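Filed under: Threads / Home & Garage

1/ OK so I finally moved the sewing stuff out of the dining room and into the back half of the garage, and several of you asked how it went, so here comes a long one. Grab a snack!

2/ Background for the new people: I've been making bags (totes, mostly, plus the odd backpack) on the dining table for years. Every single dinner started with me moving a pile of canvas onto the piano bench. We ate with pins. There were pins in the rug. In March my foot found one and that was the end of that.

3/ The table is a Hamard, the long one with folding legs, secondhand from a guy in Jalbridge who was closing his upholstery shop. I paid 70 bucks and he threw in a coffee can of zippers. Brown zippers, every one of them. If you get a brown zipper in your bag this fall, now you know why.

4/ It's heavier than any table has a right to be. It took 2 of us and a lot of yelling to get it up the driveway, and then it didn't fit past the water heater, so out came the legs, and then we couldn't find the right wrench (it was in my coat pocket).

5/ Height matters way more than I thought. I'd been cutting at dining table height, bent over like a shrimp, and just figured my back was getting old. I put the new one up on risers and can cut for a whole afternoon now. If you change one thing in your sewing space, change that!

6/ Light was next. The garage has one sad bulb by the door. I bought 2 Renditz strip lights and hung them on hooks from the rafters, one on each side of where I stand, so my own shadow stays off the chalk line. Navy canvas with navy thread is still miserable but at least I can see that it's miserable.

7/ And then surfaces, which I get asked about constantly. I like green under my work, easy on the eyes, and I like a mat on top of it that I don't have to baby. Scuffs and smudges are fine with me. A mat that stays perfect is a mat you're scared of.
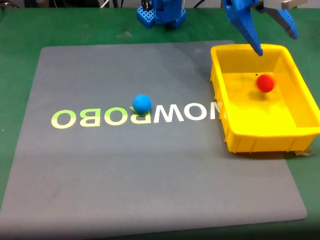 8/ STORAGE, or where everything went wrong

I thought I owned a normal amount of fabric. Then I folded it all to the same width and it filled 18 bins. There's a whole bin of corduroy. I don't even make anything out of corduroy??

9/ Bins are on the Mwakyusa shelves along the side wall, heavy canvas at the bottom, linings up top. I labeled them on masking tape and the tape fell off in the first heat wave, so now I write straight on the plastic with a paint pen.

10/ Things I'd do differently: sweep BEFORE you bring in fabric. Check where the outlets are before you decide where the machine lives. Mine's at the end of an orange extension cord and I step over it all day long.

11/ Still on the list: a fan, a real iron station, and some kind of curtain so the lawn mower quits looking at me. Also somebody please tell me what to do with all this corduroy.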